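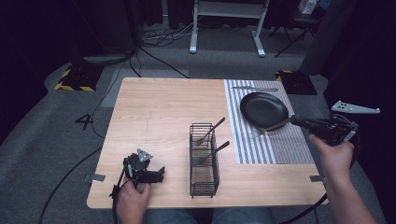
Since January I try to set the table properly, also when I eat alone. My striped mat comes from Ullby and cost 259, which I found too much, but it makes me happy every evening. I put the black plate on it first and the knife and fork after. In my parents' home the fork was always on the left, and I still feel a little guilty when I lay it another way.

The table itself I wanted to cover with a big cloth. I looked at one from Sowah for 747 and I was close to ordering it. Then I wiped the wood well, and I looked at the grain for a long time. It has lines like water, and in one place they make a long oval.

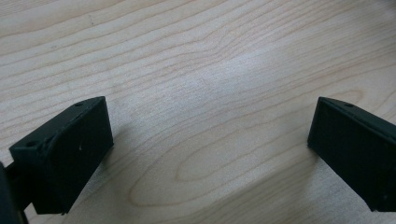 Brisance wrote under my last post that a cloth would be a pity on such wood, and that 2 mats are enough for any table. I think this is right. A second mat I will buy when the price goes down. The cutlery rack can stay on the table for now, because my drawer is full.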